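Ticket: Late-filed disclosure reports showing as "not filed" on public search page
Opened by: Sunee Nilsuwan, Suditz County Ethics Office
Assigned to: Alistair Guthrie, Vendthorpe Support
Priority: High
Status: Waiting on customer

Sunee Nilsuwan, 9:12 am
Since the October update, 16 council and board members show as "not filed" on the public search page. All of them filed. I have the stamped PDFs in the back office system. Two have already had calls from a reporter. Please fix or take the status column down.

Alistair Guthrie, 9:40 am
Thanks. Can you send three record numbers and tell me if these are annual reports or amendments?

Sunee Nilsuwan, 9:58 am
Sent by secure mail. Two amendments, one annual. The annual one has stock trades over $2000 listed on Schedule B.

Alistair Guthrie, 11:25 am
Found part of it. When a filer submits an amendment, the search page looks for the status of the newest version only. Amendments sit in "under review" until your staff accept them, and the page reads that as not filed. That covers 12 of the 16. The other four are annual reports and I don't have a cause yet.

Tried so far:
Rebuilt the search index. No change.
Cleared the page cache. No change.
Set one test amendment to "accepted." Status went to "filed" in a few minutes.

Sunee Nilsuwan, 11:41 am
We can't accept amendments just to fix the page. Kanokwan Limsakul in our office has to read each one first.

Alistair Guthrie, 11:50 am
Understood, please leave them. I have asked Ariel Tolentino on the database side to look at the four annuals.

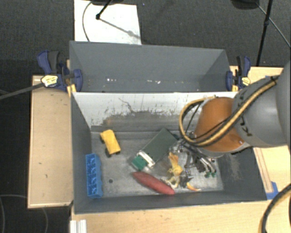
Ariel Tolentino, 2:05 pm
The four annuals all have a blank district field. The seats were renumbered after redistricting and the import skipped anyone in old District 19. The reports are intact. I filled in the new district on one record and it now shows correctly. I need a written OK from the county before I change the other three.

Sunee Nilsuwan, 2:30 pm
OK from me for those three. What about the amendments?

Alistair Guthrie, 2:48 pm
A patch is in testing. It will show "filed, amendment under review." Please confirm that wording with your county attorney and reply here.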